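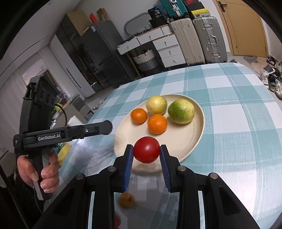 Kidus Asfaw wants to know why anybody should be impressed by a success rate measured on fruit. Fair enough, Kidus. I asked the same thing before I read the Marras write-up a second time, so let me try to defend it before the rest of you pile on.

The claim is narrow. They collected 2534 demonstrations by hand, with people holding the grippers and no arm attached, then trained one policy on the lot and a second one on a filtered set of 2287. The filtered one did better. Less data, better grasping, everybody gets to feel clever.

What got filtered was squeeze. Any demo where the fingers kept closing after contact went in the bin. People squeeze a tomato the way they press an elevator button, and the policy learns that too.

Rizal Rahman

----

kjoseph wrote:
> Less data, better grasping

Or they threw out the hard ones. A small glossy thing gets squeezed because it slips. Drop every demo with a long squeeze and you've dropped a pile of small glossy things. I'd like the breakdown by object before I clap.

Karthikeyan

----

Appendix, second table. Small round objects went from the biggest group to still the biggest group. I'm not saying it's a good table.

Rizal Rahman

----

I read that table. It lists "citrus" as one object. A mandarin and the big lumpy kind are one object in the same sense that a cat and a bus are.

Karthikeyan

----

We tried the same filter at Dodov in November, on our own demos. No gain at all. Then Ibrahim noticed our finger width readings lagged the video, so we'd been filtering on the wrong moment. Fixed the lag, reran it, got a small gain. I would not bet my lunch on it. I might bet Ibrahim's.

Anil P.

----

How many test trials, Anil?

Kidus

----

100 per policy. Yes, I know.

Anil P.

----

So a small gain on 100 trials, against a paper that ran 199. I've seen sturdier evidence for horoscopes. And where's the control? Remove the same number of demos at random and train a third policy. If that one also improves, the squeeze story is a bedtime story.

Kidus

----

That I agree with. It's one more training run and they skipped it. Rizal, you know someone over there, ask.

Karthikeyan

----

I asked. The answer was "compute," followed by a shrug you could hear through email. They'll share the demo list, though, so anyone with a spare machine can run the random control.

I still think the filter does something. Watch a few of the rejected clips and you can pick out the clampers in seconds.

Rizal Rahman

----

"You can pick them out" is how we got the last three papers from this group.

I've got a machine free until Friday. Send me the list and tell me which seed they used.

Kidus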